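Corkura Household Goods – Gallery: Mixed Bins, Sorting Room

Page maintained by Bohumila Ondrejka. Captions and stock notes by Čestmír Kadlec.

The sorting room takes in small household goods that arrive without their outer carton or without a matching order line. Everything is held in open gray bins until it is identified. The May stock check covered 81 bins and 2,622 loose items, of which 1,495 were matched to a product line and moved to shelf stock. The remainder stayed in mixed bins and were checked again at the end of the month.

Bins
Rectangular, gray, open top. One size is used throughout so that the bins stack when empty. Full bins are not stacked. The bin number is kept on the shelf edge and in the stock sheet. Adhesive labels on the bins themselves were dropped after the residue started to collect lint from the textile items.

Tables
Pale wooden tops. A bin is placed flat on the table with its long side parallel to the edge. Items are spread over the floor of the bin before identification. A single layer is preferred, as flat items disappear under soft ones.

Gloves
Entered as singles until the second glove is found. Record color, cuff length and hand. Dark gloves are checked under the side lamp, where black and very dark brown can be told apart – the ceiling light is not good enough for this. Patches of a lighter color on the fingers are noted as "marked" and the glove is set aside for Štefánia Gajdoš, who decides between wear, dust and a printed grip surface.

Baby bottles
Body, collar and nipple are entered as one item if assembled. Loose collars go in the parts drawer. The tint of the body is recorded together with the tint of the collar, as the two often differ and replacement collars are ordered by color. Bottles without a sealed wrapper do not go back to shelf stock. They are held for material recovery.

Small printed boxes
Identified by the printed panel first and by shape second. Boxes with a curved or sloped face do not stand well in the middle of a bin and are put against a wall. Do not flatten a box until the contents have been confirmed. Two Tulletti sample boxes were flattened in error this spring with the inserts still inside.

Wrappers and clear film
Shiny or translucent material is kept with the nearest item until that item is entered. It may carry a size sticker or a batch code. After entry it goes to film recycling, unless Rostislav Gajdoš has asked for the packaging to be retained.

Order of work
1. Place the bin and check its number against the sheet.
2. Spread the contents.
3. Enter hard items, starting at the left wall.
4. Enter soft items.
5. Clear film and loose paper.
6. Return unmatched items to the same bin. Do not combine two partly filled bins, even if both are nearly empty.

Corrections to the previous version of this page
The Alero shelf holds 80 bins, one fewer than the total in the sheet. The extra bin is the one on the table. The Hubáček line is no longer stored in this room. Ghassan Karam has the new location list.

Mixed bin, in progress
Baby bottle with yellow-green tint and light yellow-green screw collar. Dark glove, fingers bunched, narrow cuff. Small white box with a panel in red, cream and green, against the left wall.

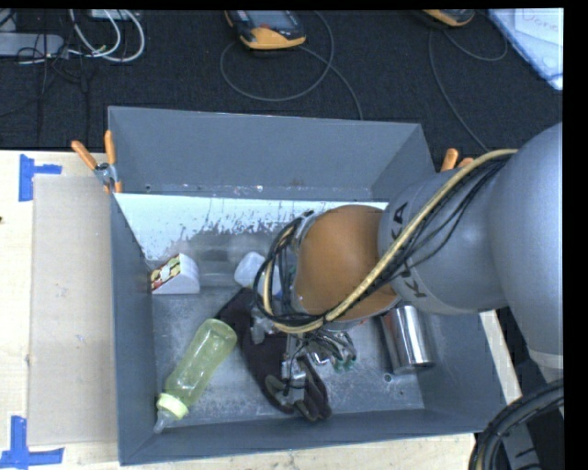

Items left unmatched after the second check are written off by product group and the bin number is released. Requests to hold a bin longer go to Čestmír Kadlec before noon.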